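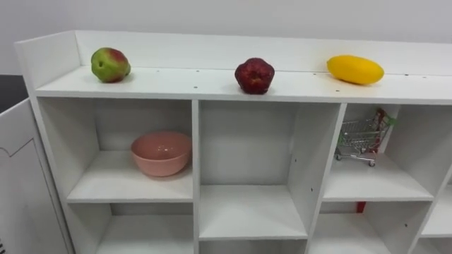

Fruit on top, the pink bowl and the little cart in the cubbies.

20 February 2021

Saturday, and I went to the lab anyway. Kusum wanted to finish the fruit task before the people from Brurkden call us, and I had promised her two more sessions.

The task is easy to say. Take a fruit from the top of the white shelf, put it in the bowl or in the cart, go back to the start pose. For a person it is maybe two seconds. With the remote control it takes me 21 seconds when I am good, and today I was not good in the morning. My wrists were stiff and I kept turning the left controller too much, so the hand came to the apple from a bad angle and pushed it. An apple that is pushed wants to roll. I had to stop the recording, walk over, put it back, walk again to my chair, and put the headset on over my glasses, which I hate.

The yellow one is my favorite to pick up. It is long and it lies on its side, so if the fingers come down across the middle it stays. The dark red one is the worst. Its sides are not regular and each time the fingers close it turns a little, as if it has its own opinion. Bukola calls it the pomegranate and Kusum calls it the bad apple. In my notes I write only "red".

We had an argument about the bowl. I said we should move it to the top for the first demonstrations, so that the policy learns the grasp before it must learn to reach inside a cubby. Kusum said no, if we make it easy now we will only have to teach it again in May. She is probably right. But she is not the one who must bring a hand into that cubby with the elbow high and the divider so close on the side. I touched the divider many times. Each touch goes in the log and I feel ashamed of it, even if Bukola says that a clean recording every time teaches the robot nothing about how to correct itself.

After lunch we tried by hand. This is the old way, when you hold the arm itself and guide it, and Badik (the arm is called Badik, I was not there when they chose) becomes soft and lets you. I had forgotten how different it feels. I could put the fingers in the cart without thinking, because I felt the weight and where the wire basket was. With the controllers I feel nothing, I only look. But by hand my own body is in front of the camera half of the time, and then the recording is not useful for the vision part. So we did a few only, and went back to the headset.

By four o'clock it went better. There was one with the green apple that I was really proud of – down, close, lift, a small curve around the corner of the shelf, and into the bowl without any noise. Kusum said "keep" from the other room before I even asked.

We have now 400 good ones. Kushwaha asked for 40 more with the cart, and I will do these on Monday with Bukola, she is more patient with the handle than me.

I came home with a mark from the headset on my forehead. At dinner I reached for the salt and noticed that I moved my arm slowly and stopped above it before I closed my fingers.

I must remember to bring the other glasses.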